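Can a Robot Clear Your Kitchen Table Yet? Ask Me Again in October

GREDCOMBE – I'm Ansel Kasprzak, I run the chore bench at Baudry, and I get one question at every family dinner: when is the thing going to do the dishes? So we're opening up our test notes, good days and bad, under the name Wuma.

Our bench is a white table, one arm and a pile of toy kitchenware. Play food is light and cheap, and I can drop it all day (I do!).
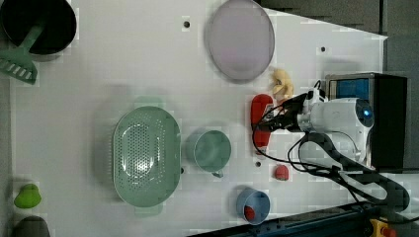
The arm at the Wuma chore bench, with plate, colander, mug and play food on the table.

The job sounds easy: pick up what you're told and put it where it goes. We've logged 2750 tries so far. Hard plastic is going pretty well. A plate lying flat is still a pain, and a handle sticking out of a pot can ruin a whole morning. 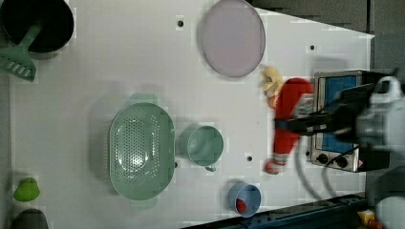

Then there's the soft stuff, which my colleague Alvar Løken loves and I dread. Cloth and felt give when you squeeze them, so the arm has to settle for a grip that's good enough and go. Squeeze too little and you're chasing the thing across the table.
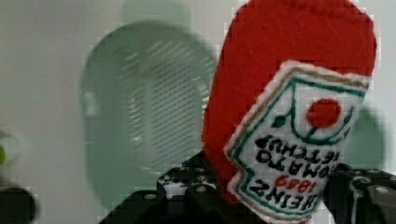 Would I let it loose in my own kitchen? No, not yet, and I'd be suspicious of anyone who said yes. Give it one table and more than 30 familiar things and I'm happy to let it work while I drink my coffee.

The first Wuma notes come out in October, free to read. Shops and care homes that want to suggest a chore can write to Aleck at our Gredcombe office. We have room for 2 more this year.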